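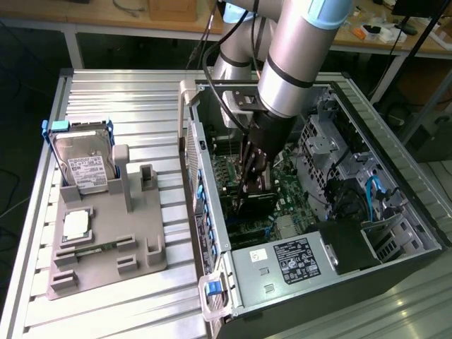

The disassembly cell with the gripper at an expansion card. Parts fixture on the left.

I went to the Hinico open day in July, mainly to see the PC disassembly cell. I had read their short write-up in spring and it left out most of what I wanted to know: how the tool gets at the latches, where the parts go, and what happens when a part doesn't want to come out. Bohdan Karpenko, who wrote the control side, ran the demonstration and took questions for 75 minutes, so I came away with a fair amount.

The job is to strip a used desktop tower of the parts worth reselling and place them in a fixture for the test bench. The target list is the CPU, memory, hard disk and expansion cards. Everything else stays in the case and goes to the shredder contractor. The tower lies on its side on a slatted aluminium bench with the cover already off. Covers are still removed by hand. Karpenko said there are too many kinds of catch on the market to make it worth automating at their volumes, and I would agree with him.

The fixture is 3D-printed, grey, with a pocket or slot per part. The disk stands upright in the rear slot, still in its blue caddy, the CPU sits in a square pocket in the middle, and the memory lies in a long slot below that. I asked about static. The answer was that the current print is ordinary filament and the next revision will be a dissipative one. I would have started there, but the parts are tested afterwards and they say the failure rate hasn't moved.

The gripper has two fingers and they are slim, as they need to be. A card in its slot leaves very little room on either side, and the cables in these machines go wherever the last person to open them left them. The software for planning the approach is called Citer. It takes a model of the case type, corrects it against the camera, and then plans only the last 30 mm in fine steps. Above that height the arm moves at normal speed. You can hear the change.

Most of the effort has gone into the expansion slots. On this case type each slot at the rear is held by a blue tool-free latch, and the latch has to be lifted before the card can be drawn out.
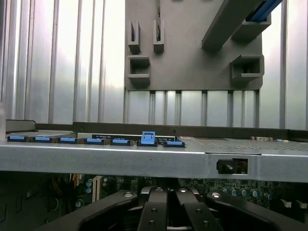 The latches sit close together, and a finger that lands half a width off will push on the neighbour. The first version pressed down from directly overhead and broke tabs. The present one comes in at an angle, catches the tab near its free end and lifts it in an arc with the force limited to 14 N. If the limit is reached, the arm backs off, shifts a little and tries again. After the third attempt it stops and calls the operator. I asked what share of latches end that way and was told 13 per cent on older machines, mostly because the plastic has gone stiff. They had no figure for newer ones.

Card extraction is less elegant. The arm grips the top edge of the card, pulls, rocks it a small amount along the slot, and pulls again. The rocking was added by Arsen Koval, who used to repair these machines by hand and says it is what his own wrist did. There is no check for a retaining clip on the board end of the slot. On boards with such a clip the operator has to release it first, and the case type file carries a flag for this.

Two things I would like to see changed. The cables to the gripper are looped along the arm and hang down in front of the tower, and at some point they will catch on something. Karpenko said an internal route is planned with the next wrist, which comes from Mridha. The other is the part log. It is written by Hiten, a separate package, and it matches parts to machines by time stamp alone. If the operator steps in and takes a disk out by hand, the log can be one entry out for the rest of the shift.

They said the source for the latch routine will be released once the case type format has settled. I've asked to be told when it is, as I have a stack of the same towers at work and an arm that is idle most afternoons.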